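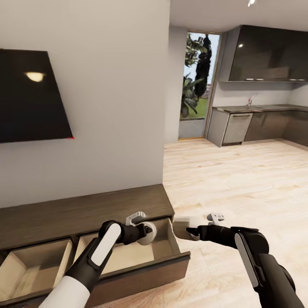 Filed under: Household, Small Questions

Do you answer the phone with your name?

Wed 6 September

My mother answered the telephone with our number. Not "hello," not her name, just the last four digits, said in a voice she kept for that purpose, and then a little pause while the other person worked out whether they'd dialed right. I was telling my friend Afaf Haddad about this over lunch and she put her fork down and said her father did the same thing, except that he gave the surname first. "Haddad," he'd say, like a man reporting for duty, and her aunts would all start talking at once.

So now I'm curious (you know how I get). When the phone rings, what do you say? I've always been a plain "hello" person, going up at the end as if I weren't sure anybody would be there. My husband says "yep," which drives me up the wall, and he says it to everyone, including the dentist.
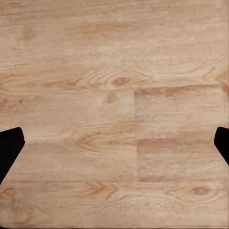
What the old booklet says

I still have the booklet that came with our first phone in Kornell, tucked in with the warranty cards and the recipe for Christmas punch. It has a whole page on good telephone manners! You should answer by the third ring. You should give your name, or the name of the household, and you should never, ever say "who is this?" to a caller. And the person who placed the call is the one who gets to end it, which I had never heard in my life and have been breaking since I was 9.

I read that page out loud at supper and we had a long argument over the third ring. I think picking up on the first one is a bit alarming for the caller. You haven't even got your thoughts together yet! My husband thinks letting it ring three times when you're sitting right beside it is showing off.
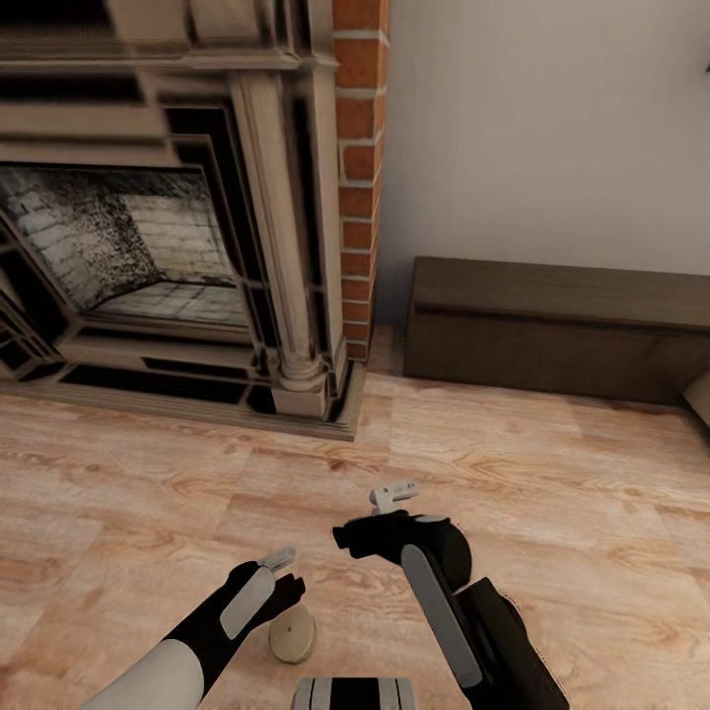
The family room, looking toward the fireplace.

Of course it's all different now that the phone tells you who's calling before you touch it. I find I don't say hello to my sister anymore, I just start in the middle. Last December she called while I was hunting for the good scissors and I picked up and said "did you take them?" and she said "they're in your sewing box," and they were, and we went on from there for most of an hour.
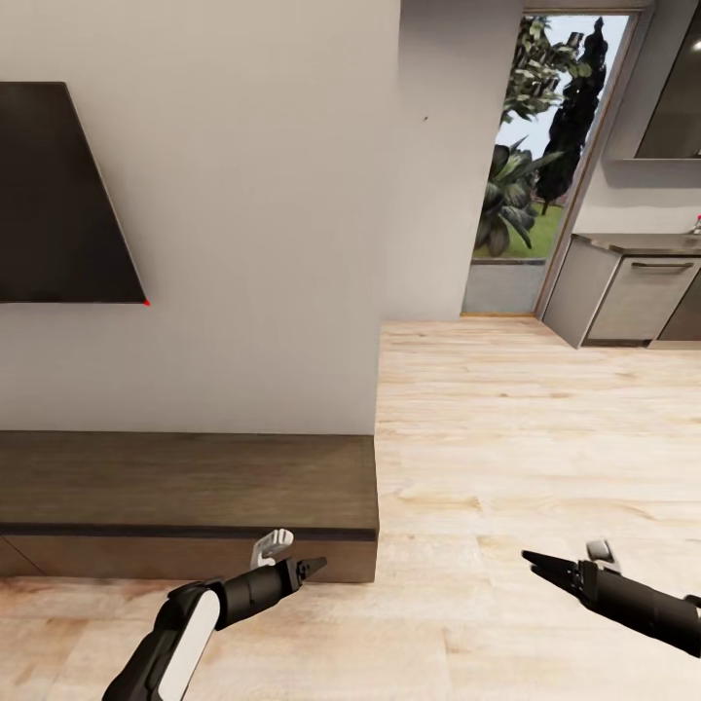
But with a number I don't know, I've gone the other way and turned into a very suspicious person. I pick up and say nothing at all until they speak. Afaf says that's rude and that one of these days it will be somebody's grandmother on the other end, sitting there wondering if she's gone deaf. She may be right. She lets hers go to the machine, and then forgets to listen to it until the weekend, so I'm not sure she's the one to ask.

Anyway, tell me in the comments what you say, and what your parents said, and whether you've ever caught yourself saying it exactly the way they did. I tried our old number on my sister yesterday, in Mother's voice, and she hung up on me.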